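Speaker notes: Two arms, one bench
Friday evening talk, Naqvi workshop
By one of the bench group
Last updated: December
14 comments | 32 shares

Opening

Say hello, check the people at the back can hear. Talk is slides first, then questions, and the bench is open until 10 for anyone who wants a closer look.

I am talking about the two-arm cell we have been building at Naqvi. We call it Drullia. It started as one arm clamped to a desk at home and moved to the shared workshop when the second arm arrived and the desk was too small. Everything was paid for out of our own pockets and the parts drawer.

The job we gave it is sorting hand tools. People borrow tools from the drawers all evening and they come back in a heap. We wanted a machine that could take them out of a bin, lay them down neatly, and put them back again. That is all it is meant to do.

The enclosure

Keep this short, people can read the build page later.

The uprights at the back are aluminium, and so is the rail along the front that both arms bolt to. The first version had each arm on its own plate screwed straight into the bench. Every time somebody leaned on the bench the arms moved against each other and we had to set them up again. Putting both bases on one rail fixed most of that.

The walls are pale panels with a faint wavy line printed on them. The tabletop is dark green. We tried a white one first and the glare was bad under the workshop lights.

Cable runs took longer than the arms did. Mention the conduit -- we ran the first arm with bare cable and wore through it at the elbow in 3 evenings.

Slide: both arms at the blue bin. Leave it up while talking about reach.

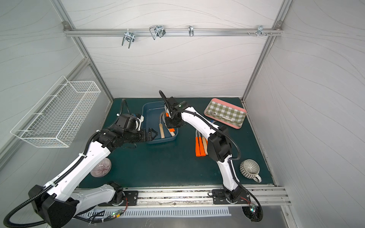

Software, in brief

Do not read code off the screen.

The control program is called Jurnel. It keeps one list of moves for each arm and a short list of places where only one arm may be at a time. The bin is one of those places in the strict mode. In the loose mode both arms can work over it, as on the last slide, but they go slower.

The part that picks which tool to go for is separate, and we named it Stistel. It does well with the orange handles. Wooden handles are harder, mostly when two of them are touching. We have logged 205 picks since the rail went in and the wooden handles account for most of the misses.

If anyone asks about speed: a person is much quicker. Say so plainly.

What went wrong

Grippers. The first fingers were smooth and the handles turned in them. A tool that turns will hit the next one and push it out of line. We added a rough face to the fingers and made them close more slowly.

The other trouble was picking up two tools at once. Stistel sees a pair of handles side by side as one thick handle and sends the gripper to the middle. We have not solved this. At the moment the program checks how far the fingers have closed, and if the gap is too wide it should put everything down and start again -- it catches most of them.

Next slide is the right arm holding a wooden-handled pair, with the rest of the tools in the blue tray. Point to the gripper and give people a moment to find it.
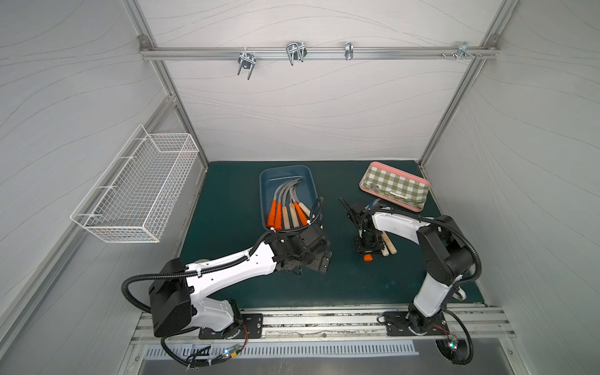 Could you do the same job with one arm?

You could, for plain sorting. We did it that way for the first 2 months. The second arm is useful when a tool needs turning round, as one arm can hold it while the other takes a new grip. If you are starting from nothing, build one arm and leave space on the rail.

Closing

Thank the workshop for the bench space. Parts list is on the build page, with the cable lengths corrected. Remind people to keep their hands outside the enclosure while the arms are powered, and switch the projector off before going over to the bench.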